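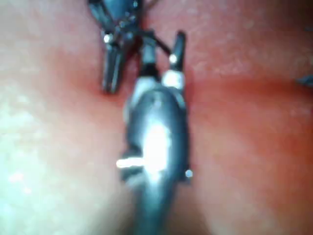 Closing a shallow linear incision with interrupted sutures is the first complete exercise in the Leridance practical block, and it is assessed on tissue handling before speed. The pad must be treated as living tissue from the moment the instruments come into view. At close range a wristed instrument is a dark curved body with a single bright reflection down the middle, and beyond the wrist a slim jaw turning on a small pivot pin. Judge the angle of the tip from the jaw and the pivot, and disregard the reflection, which shifts with the light. Where two instruments come as close to each other as these do over the reddish-pink surface, move one at a time.

1. Preparation

Read the Nuster sheet on thread and needle types before the session. Cut the thread to 18 cm. A longer tail is easier to find but fouls the second instrument during the throws, and a shorter one leaves too little for the third throw. Wet the pad and leave it for 60 seconds before the first pass. Dry pads tear at the entry point.

2. Needle position

Grasp the needle two thirds of the way back from the point, at right angles to the jaws. Do not grip at the swage, where the needle is weakest. If the needle rotates in the jaws during the approach, put it down and regrasp. Correcting the angle by pressing it against the pad is marked as a handling fault.

3. The pass

Enter at 90 degrees to the surface. Follow the curve of the needle by rotating the wrist, and keep the shaft still. The bite should be equal on both sides of the cut and equal in depth. In a shallow incision the usual error is to take the near edge deep and the far edge thin, so that one edge rides over the other once the knot is tightened.

Draw the thread through in line with the exit point. Pulling upwards enlarges the hole and can lift the edge away from its bed. Stop when the tail is 3 cm long - less than this and it will slip back through on the first throw.

4. The knot

First throw: double, laid flat across the cut. Second and third throws: single, in alternating directions. Tighten only until the edges meet. Blanching beside the thread indicates too much tension, and on the pad it shows as a pale rim.

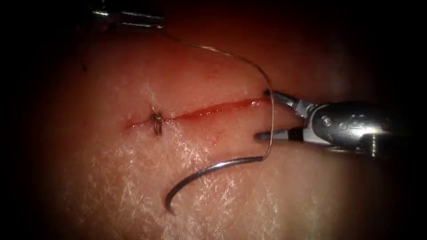 Tension should be judged at the edges of the cut, with the knot itself as a secondary sign. A compact knot can sit over edges that are still apart a short distance along, and the next stitch then has to close a gap it was not spaced for. Check the open part of the incision after each stitch and before picking up the needle again.

5. Spacing

Place stitches 5 mm apart. Begin at one end and work along in order. Placing the middle stitch first is acceptable for longer wounds and is covered in the Negussie handout, section 4.

6. Fluid

Coloured fluid in the cut hides the far edge. Clear it with a swab before the pass, dabbing and not wiping. If fluid collects again at once, continue, and take the entry point from the skin side.

7. Marking

The exercise is marked out of 65. Handling carries 30 marks, placement 20 and knots 15. The time limit is 18 minutes, with no credit for finishing early. Loss of the needle outside the field ends the attempt.

Record each attempt in the Virnesico log before leaving the bench. Used pads go in the lidded bin and needles in the sharps box. Repeat attempts are held on Tuesday in room 619.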